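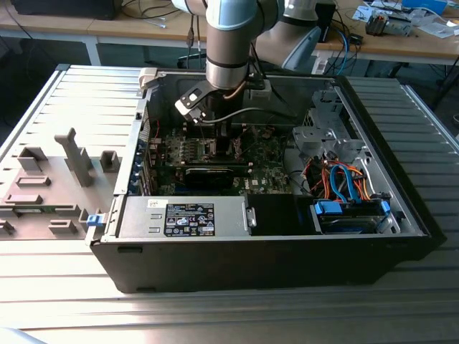
회사 소개

플러크사이드(Plerkside)는 기업과 학교에서 쓰던 데스크톱 컴퓨터를 받아 점검하고, 부품 단위로 분해해 다시 쓸 수 있게 정리하는 회사입니다. 다이앤 산두(Diane Sandhu)와 오바디아 키마로(Obadia Kimaro) 2명이 창업했고, 현재 직원은 5명입니다.

하는 일

타워형 본체를 주로 다룹니다. 입고된 본체는 작업대에 눕혀 옆판을 떼고 내부부터 확인합니다. 메인보드, 그래픽카드, 전원공급장치, 하드디스크, 케이블의 상태를 차례로 보고 점검표에 적습니다. 그대로 쓸 수 있는 본체는 청소와 시험을 거쳐 다시 출고하고, 나머지는 분해합니다.

전원공급장치는 라벨에 적힌 정격을 기준으로 분류합니다. 하드디스크는 고객이 정한 방식에 따라 데이터를 지우거나 파기하며, 처리가 끝나면 확인서를 보내 드립니다. 나사와 브래킷, 슬롯 덮개 같은 작은 부품도 기종별로 모아 둡니다. 오래된 기종일수록 이런 부품을 찾는 문의가 많습니다.

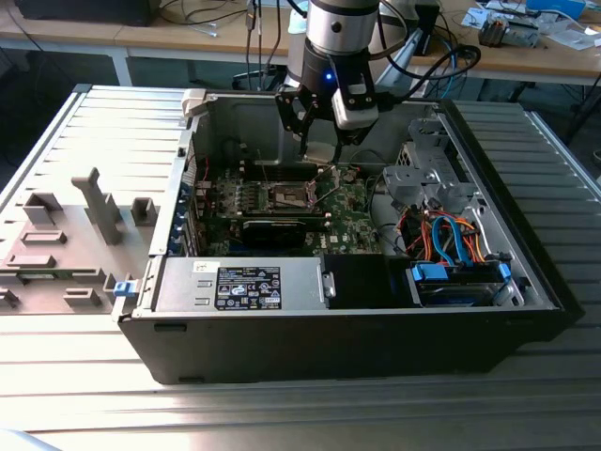
CPU 소켓은 따로 검사합니다. 핀이 휘어 있으면 메인보드 전체를 쓸 수 없는 경우가 있어, 고정 레버를 올리고 핀을 확대경으로 확인합니다. 이상이 없는 보드에는 보호 덮개를 씌워 보관합니다. 메모리 슬롯과 확장 슬롯은 먼지를 제거한 뒤 접점을 봅니다.

작업장

작업대는 홈이 있는 알루미늄 프로파일로 만들었습니다. 떼어 낸 옆판은 본체 곁에 두어 다른 본체의 것과 섞이지 않게 합니다. 점검표는 본체가 나갈 때까지 함께 움직입니다.

보증과 거래

재출고한 본체와 부품의 보증 기간은 출고일부터 60일입니다. 보증 기간 안에 고장이 나면 같은 규격의 부품으로 교환해 드리고, 재고가 없으면 환불합니다. 수거는 협력사 스케스토라(Skestora)가 맡고 있으며, 트랄러스턴(Tralluston) 창고로 직접 가져오셔도 됩니다.

대량 입고는 키마로, 부품 구매와 보증은 산두가 담당합니다. 문의하실 때 기종명과 수량을 함께 적어 주십시오.

최종 수정: 2019. 9. 15.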